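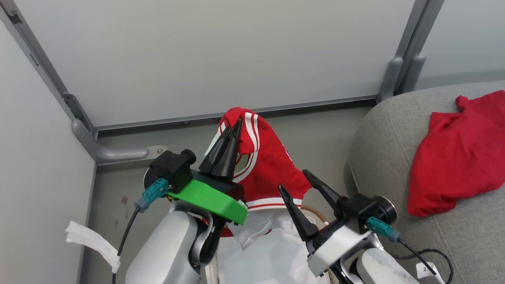

Do jackets go on hangers or get folded for the June sale? They get folded, sleeves in first, and only long coats go on the rail.

That was the first thing we settled and it took the longest, so I've put it at the top of the minutes in case people stop reading after a paragraph. The rest is more or less in the order we talked about it, with the odd jump where we went back over something while the kettle was on.

Stemley Clothes Swap and Sale - minutes of the planning meeting
Held in the back room at Elville Hall, 7 pm start (ten past, really, we couldn't get the side door open)

Last meeting's minutes
Agreed, with one correction. I'd written that the Guo tables were being returned and they aren't, we're keeping them. Sorry, my mistake, I must have been thinking of the benches.

Money
The account stands at £3,169 after the hall hire. Everyone was pleased with that. There was a suggestion that we put some of it towards a second clothes rail and I'm all for it, but we decided to see how the June sale goes first. £120 was set aside for bags, labels and safety pins. Last time we ran out of pins by lunchtime and I ended up taking the ones off my own skirt, so please can we buy the big box!

Sorting and folding
Back to the jackets. We had a proper go at this with things from the donation bags, and I was surprised how much we all had to say about it. Track jackets are the awkward ones. They're slippery, they won't stay in a pile, and the ones with a band round the bottom puff out in the middle however flat you think you've got them. A few of us lay them face down and bring the sleeves across the back, and a few of us do it face up with the zip closed. We're going with face down. Zips done up first, please, whichever way you've always done it at home.

There's a lovely red one with white trim and two white stripes on the sleeve, and it went straight on the list for the front table. I did ask if I could buy it early and was told no (quite right too).

Whites are to be kept in their own pile from now on, well away from anything red or navy. This follows the business with the pillowcases, which I won't go into again. Anything creased can be folded as it is. We talked about ironing and the feeling was that life's too short, though if you want to take a bag home and iron it you'd be very welcome to.

Loose cords and belts came up as well. They get separated from whatever they belong to and then we've got a dressing gown that won't close and a box of string. If a cord comes out of a hood or a waistband, tie it round the garment or pin it on there and then. Don't put it to one side "for a minute".

Pricing
Jackets £2 each, same as last year. Coats stay as marked on the label. It was asked whether children's jackets should be cheaper and we went round and round on it - in the end we left them at £2 as well, with a bit of haggling allowed after three o'clock.

Flyers
700 have been ordered from Levero and will be in the hall cupboard when they arrive. Take a bundle if you're going past. The library has said yes to a stack on the desk and I'll drop those in myself. I'd still like one up at the bus shelter but we weren't sure we're allowed, so I'm going to ask.

Storage
The cupboard is full, and the damp patch at the bottom is back. Bags mustn't go on the floor in there. We'll use the top two shelves for folded clothes and move the bunting into the crate under the stage, which means somebody has to empty the crate. I've said I'll look at it before the next meeting but I'd be glad of company, it's dark under there and the crate is heavier than it looks.

Anything that smells musty is to be aired on the rail for an evening before it goes in with the rest.

Any other business
Someone wanted to know if we take shoes. We do if they're in pairs and tied together.

The card reader needs charging, and the lead is missing again. If you took it home with the extension cable last time, please check your bag.

Tea money was collected in the blue tin. We've got plenty of teabags but hardly any sugar.

To do before next time
Buy pins, labels and bags - me
Collect flyers once they're in and leave some at the library - me again
Finish the jackets left on the tables and start on the knitwear - everyone who can get there from six
Ask about the bus shelter
Ask about the damp

Meeting closed at 8.40 pm. Next one is in the same room at 7 pm, and we'll use the front door.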